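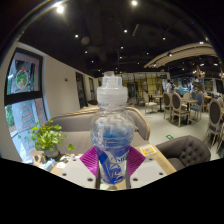

Clear plastic bottle with a sports cap and a blue and white label.

How to Store Drinking Water at Home
Gesirau Water District - Customer Guides

The Gesirau Water District serves 2,772 household connections between the Imell treatment plant and the upper end of Draneo Valley. Most interruptions to service are short, and most are announced in advance. A main break is not announced. When the line under Öztürkmen Street failed last March, 416 connections were without water for 13 hours, and many customers told the district office that they had no water set aside.

This guide explains how much water to keep, how to fill and label containers, and what to do with stored water when it is needed. It applies to water from the district supply and to water bought in stores. Customers with private wells should read the separate guide on well testing before they fill any container.

How much to keep

Plan on one gallon for each person for each day. Half of this is for drinking, and the rest is for cooking and basic washing. Keep enough for three days at the least. A household of four therefore needs 12 gallons. Where there is room, a two-week supply is better, particularly for homes above the Draneo booster station, where repairs can take longer in winter.

Allow more for anyone who is pregnant, nursing or ill, and for periods of hot weather. Pets need water as well. A medium-sized dog will usually drink between a quart and half a gallon in a day.

Households that mix infant formula should keep a separate supply for this purpose and should ask a doctor or clinic which water is suitable.

Choosing containers

Commercially bottled water in sealed bottles is the simplest choice. It needs no preparation. Leave the bottles closed until they are needed and follow any date printed on the package.

If you prefer to fill your own containers, use containers made for food or drinking water. Camping and hardware stores sell them in sizes from one gallon to 55 gallons. Before buying a large one, consider the weight. A gallon of water weighs a little more than eight pounds, so a full five-gallon container weighs over 40 pounds and a seven-gallon container close to 60. Many people find that several small containers are easier to manage than one large one. Drums should be filled where they will stay, on a solid floor.

Empty two-liter soft drink bottles with screw caps can be used again for water. Bottles with sports caps are handy for drinking on the move, but a plain screw cap is easier to clean and gives a more dependable seal for long storage. If you reuse a bottle with a sports cap, take the cap apart as far as it will go and scrub the spout.

Do not use the following:
Milk or fruit juice jugs. Sugars and proteins remain in the plastic after washing and allow bacteria to grow.
Glass containers, unless they can be kept where they will not fall or freeze.
Any container that has held bleach, detergent, fuel, pesticide or another chemical.
Containers with cracks, missing caps or a smell that remains after washing.

Cleaning and sanitizing

Wash your hands first. You will need dish soap, a bottle brush, a measuring spoon, and plain unscented household bleach with a strength between 5 and 9 percent. Do not use bleach that is scented, color-safe, or sold with added cleaners. Open a window if you are working in a small room.

Step 1. Wash the container and its cap with dish soap and warm water. Rinse until there are no suds.

Step 2. Mix one teaspoon of bleach into one quart of water. Never mix bleach with ammonia, vinegar or any other cleaning product.

Step 3. Pour the solution into the container, close the cap and shake so that the solution reaches every inside surface. Turn the container upside down once or twice to wet the cap and threads.

Step 4. Wait at least 30 seconds, then pour the solution out. It can be used for the next container during the same session.

Step 5. Let the container air-dry, or rinse it with clean tap water. Do not dry the inside with a towel.

Filling

Water from the district supply is already disinfected at the Imell plant. When it goes directly from the tap into a sanitized container, nothing has to be added to it. Use the cold tap only. If the tap has not been used for several hours, let it run until the water is noticeably cooler.

Remove any hose or spray attachment from the faucet. A garden hose is not suitable unless it is sold for drinking water. Customers with a home filter that removes chlorine should fill from a tap that bypasses the filter.

Fill the container close to the top. If it might freeze, leave two inches of space. Close the cap tightly without touching the inside of it, and wipe the outside dry.

Labeling and rotation

Write "drinking water" and the month it was filled on each container, using a permanent marker or a strip of tape. Place the newest containers at the back of the shelf and use the oldest first.

Replace water that you have bottled yourself every six months. Many customers do so when they change their clocks. The old water need not be wasted - it can go to houseplants, the garden or the washing machine. Wash and sanitize each container again before refilling it.

Where to keep it

Choose a cool, dark place with a fairly steady temperature, such as a closet, a pantry or the floor of a lower cabinet. Direct sunlight encourages algae and weakens some plastics over time. Keep containers away from gasoline, paint, solvents and pesticides, whose vapors can pass through plastic. For this reason a garage is often a poor choice.

Put heavy containers on the floor or on the lowest shelf. A shelf holding 50 gallons carries more than 400 pounds, and most household shelving is not built for that. Do not stack containers unless they were made to be stacked. It is sensible to divide the supply between two places in the home in case one cannot be reached.

Apartment residents with little space can slide flat containers under a bed or stand small bottles along the back of a closet. Water kept in the freezer counts toward the total and will help keep food cold during a power cut.

Using stored water

Open one container at a time. Pour from it or use a clean scoop with a handle, and keep hands and used cups out of the water. Once a container is open, keep it in a refrigerator if possible and finish it within a few days.

Stored water may taste flat. Pouring it back and forth between two clean pitchers improves the taste. If the water is cloudy, has an unusual smell, or comes from a container that was found open or leaking, do not drink it without treating it first.

Do not cut back on drinking in order to make the supply last. Save water on washing and cleaning instead, and use paper plates if you have them.

Treating water of uncertain quality

Boiling is the preferred method. If the water is cloudy, first let it settle and pour it through a clean cloth or coffee filter. Bring it to a rolling boil for one full minute, or for three minutes at elevations above 6,500 feet. Let it cool in a covered pot.

If boiling is not possible, use plain unscented household bleach. Check the strength on the label. Add eight drops to each gallon of clear water if the bleach is 6 percent, or six drops if it is 8.25 percent. Double the amount if the water is cloudy, colored or very cold. Stir and let the water stand for 30 minutes. It should have a slight smell of chlorine. If it does not, repeat the dose and wait another 15 minutes before use.

Neither method removes fuel, pesticides or other chemicals. Water that may contain them should not be used for drinking or cooking, whatever treatment it has received.

Other sources in the home

A household that runs short can draw clean water from the water heater. Turn off the electricity or gas to the heater, close the cold water inlet, let the tank cool, and open the drain valve at the bottom while a hot water tap is open elsewhere in the home. Do not restore power or gas until the tank is full again. Melted ice made from district water may also be used.

Water from radiators, waterbeds, swimming pools and toilet bowls is not safe to drink. Pool water can be used to flush toilets.

When service is restored

Run each cold tap for several minutes until the water is clear, starting with the tap nearest the point where the line enters the home. Clean the faucet screens if the flow is weak. If a boil-water notice is in effect, continue to use stored or boiled water until the district announces that the notice has been lifted. Empty the ice maker and discard the first batches of ice.

Refill your containers once the notice has ended. The district office lends bottle brushes and gives out labels at the front counter, Monday mornings from 9 a.m. to noon.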